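Preguntas frecuentes sobre el fondo de apoyo a proyectos de software libre

Esta página reúne las dudas que recibimos con más frecuencia en el buzón del fondo Skekitz. Si la suya no aparece, al final están las formas de contacto.

¿Qué es el fondo Skekitz?

Es una bolsa común con la que pagamos mantenimiento de bibliotecas y herramientas de código abierto que usan muchas personas y que mantienen muy pocas. No financiamos productos nuevos ni empresas en fase inicial. El dinero se destina a corregir errores, revisar parches, actualizar dependencias, escribir documentación y pagar auditorías de seguridad.

¿De dónde sale el dinero?

De aportaciones individuales y de cuotas de empresas. La cuota de empresa se paga una vez al año, en enero. Las aportaciones individuales pueden hacerse en cualquier momento y no tienen importe mínimo.

¿Qué proyectos reciben apoyo ahora mismo?

Biris, una biblioteca para leer y validar certificados, y Lazăr, un gestor de copias de seguridad por línea de comandos. Biris lo mantiene Maricel Catacutan con ayuda de Noel Umali en la parte de pruebas. Lazăr está a cargo de Gerardo Mercado.

¿Cuánto puede recibir un proyecto?

Hasta 4000 euros por ciclo. Un proyecto puede presentarse a dos ciclos seguidos; después tiene que dejar pasar uno antes de volver a solicitar. Las auditorías externas se pagan aparte y no cuentan para ese límite.

¿Quién puede presentar una solicitud?

Cualquier persona con permisos de escritura en el repositorio principal. Si el proyecto tiene varios responsables, basta con que firme uno, pero pedimos que los demás estén informados. El código debe estar publicado con una licencia aprobada por la OSI. No aceptamos licencias que restrinjan el uso comercial.

¿Qué tengo que enviar?

Un texto de dos páginas como máximo con el trabajo previsto, un calendario aproximado y el enlace al repositorio. No hace falta un presupuesto por partidas. Las solicitudes se pueden escribir en español o en inglés.

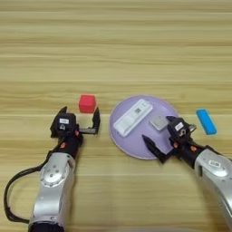
Mesa de madera con dos brazos robóticos.

¿Cómo se decide?

Tres personas leen cada solicitud por separado y luego la comentan en una llamada. Octavio Herrera coordina las lecturas y no vota. En la última convocatoria llegaron 39 solicitudes, así que la respuesta puede tardar varias semanas. Contestamos siempre, también cuando la respuesta es no, y en ese caso indicamos los motivos.

¿Puedo destinar mi aportación a un proyecto concreto?

Sí, si supera los 40 euros. Hay que escribir el nombre del proyecto en el concepto de la transferencia. Las cantidades menores van a la bolsa común — separar importes muy pequeños nos cuesta más trabajo del que compensa.

¿Se queda el fondo con una parte?

Descontamos las comisiones bancarias y el coste de la gestoría. Quienes leen las solicitudes no cobran por hacerlo. Las cuentas del año anterior se publican en la sección de documentos.

¿Qué pasa si un proyecto no termina el trabajo?

Depende del caso. Los pagos se hacen en dos partes, una al empezar y otra al entregar un informe breve. Si el trabajo se retrasa, se puede pedir una prórroga por correo. Si se abandona, no se paga la segunda parte. Hasta ahora no hemos reclamado la devolución de la primera, aunque las bases lo permiten.

¿Tiene el fondo algún control sobre el código?

No. No pedimos derechos sobre el trabajo, no intervenimos en la hoja de ruta y no tenemos acceso a los repositorios. Las empresas que pagan cuota tampoco. Kustisex, que aloja nuestra web y las listas de correo, lo hace como donación en especie y figura en la página de agradecimientos en las mismas condiciones que el resto.

¿Puede mi empresa aparecer con su logotipo?

Sí, en la página de agradecimientos y durante el año que cubre la cuota. No ponemos logotipos en la portada ni en los boletines. Envíe el archivo en formato SVG, con fondo transparente.

¿Emiten factura o certificado?

Factura para las cuotas de empresa y certificado para las aportaciones individuales. Si necesita que figure un número de pedido interno, indíquelo antes de pagar — una vez emitida la factura hay que anularla y hacer otra.

¿Aceptan criptomonedas?

No. Solo transferencia y tarjeta.

¿Puedo ayudar sin aportar dinero?

Sí. Nos hacen falta personas que traduzcan las bases y que revisen informes técnicos. Escriba a Marilou Marquez desde el formulario de contacto, con una línea sobre su experiencia y los idiomas que maneja.

¿Cómo me pongo en contacto?

Por el formulario de esta misma web o en la lista de correo pública. Los miércoles por la tarde hay alguien conectado en el canal de chat para resolver dudas sobre solicitudes abiertas. No atendemos por teléfono.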